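Mallitz Episode Desk

Review, trim and label software for hand-held gripper demonstrations
Current release: 3.3

Overview
Sessions
Trim and label
Export
Requirements
Licensing
Support

Episode Desk is the desktop tool that sits between your recording kit and your training code. It takes in the files from hand-held grippers, lines up the streams, lets a person check and label each episode, and writes out a dataset your policy code can read. It does not train anything and it does not control an arm. If you need a runtime controller, look at Mallitz Runtime on the products page.

The program started as an internal script set for cloth work and still leans that way. Long episodes, two hands, a lot of small pauses. It handles short pick-and-place work just as well, but most of the features on this page were asked for by people who fold things.

Sessions

A session is everything recorded in one place with one calibration. Drop the folder onto the main window and Episode Desk reads the video, the finger width signal and the motion data for each gripper, then looks for clock drift between them. Drift is corrected automatically up to a limit you set. Past that limit the session is marked amber and waits for you to look at it.

Left and right grippers are paired by device number. If a number is missing from the session sheet, the program asks once and remembers the answer for the rest of that session. Swapping hands halfway through a session is allowed as long as you start a new episode.

Pose tracks are computed on your own machine. Nothing is uploaded. On the test set we ship with the installer, 3,145 short episodes, the full tracking pass can be stopped and restarted without losing finished work. Episodes that fail to track are kept in their own list with the time at which tracking was lost, so you can decide whether to trim around the gap or drop the episode.

Trim and label

The trim view shows both gripper videos side by side, with the finger width drawn as a line underneath. Drag the ends to cut the start and finish. Cuts are stored as marks and the original file is never changed.

Labels come in two layers. The top layer is the task, such as "fold sweater" or "hang shirt". The lower layer is the step: grasp sleeve, bring sleeve across, release, smooth, and so on. You write your own step list in a plain text file. There are 17 steps in the sample list for clothing, and most groups delete half of them.

Keyboard shortcuts cover everything in this view. J and L move to the previous and next change in finger width, which in practice takes you to most of the grasps. Number keys set the step. Shift plus a number sets the step for one hand only.

Zubaida Mengal, who wrote the labeling guide that comes with the program, recommends labeling the release and the re-grasp as separate steps even when they are close together. Her guide is in the Help menu and is worth an hour before you start on a large session.

Checks

Three checks run on every episode before it can be exported:

Coverage - both grippers have a valid pose from the first cut to the last.
Width - the finger signal moves within the calibrated range.
Steps - every stretch of time has a step label or is marked idle.

You can turn a check off per project. The export log records which checks were off.

View masks

Wide-angle lenses leave a round picture with black corners. Episode Desk finds the circle and stores it as a mask next to the video, so your training code can crop, pad or ignore it. A second mask covers the gripper body. You draw this one by hand, once per gripper model, and it is reused from then on. On two-gripper work in a furnished room the body mask is best kept tight around the housing and side arms, leaving the fingers and the cloth between them clear. 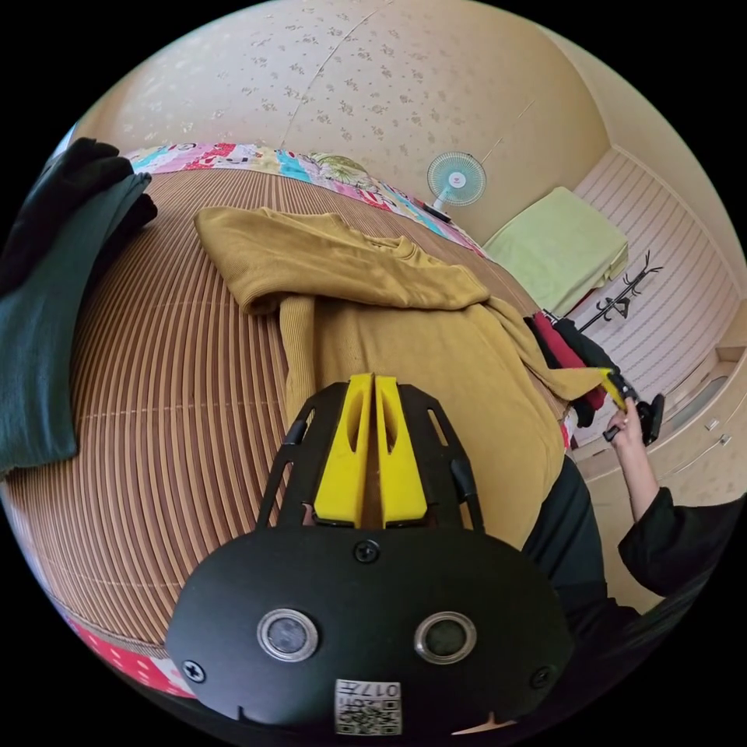

Masks are versioned. If you redraw one, the program lists the exported datasets that used the old one and offers to rebuild them. Rebuilding only touches the mask files, so it is much faster than a full export.

New in 3.3: a brush for faces and other private areas. Blurred areas are applied at export, and the person doing the blur can be given an account that sees nothing else.

Export

Export writes one folder per dataset with compressed video, pose and width arrays, labels and a readable manifest. A converter for Zurari loaders is included. The Ravard converter is a separate download and is kept up to date by Concetta Monti on our tools team. If your format is different, the manifest is documented line by line and a converter is usually a short script.

Requirements

64-bit Linux or Windows
16 GB of memory, 32 GB for two-gripper sessions
A graphics card with 8 GB or more for the tracking pass
Fast local disk - network drives work but the trim view will stutter

Licensing

Single seat: one named user, one machine at a time.
Lab: up to 10 seats sharing a project server.
Site: no seat limit, includes the blur-only accounts.

All licenses include updates for 12 months. After that the program keeps working at the last version you received. Teaching licenses are available on request.

Biwott handles orders outside North America. For a quote, send the number of seats, the gripper model and whether you need the project server. The next maintenance release is planned for December and is free to everyone on 3.x.

Support

Write to the support desk with the session log attached. The log is under File, Save Session Log, and contains no video.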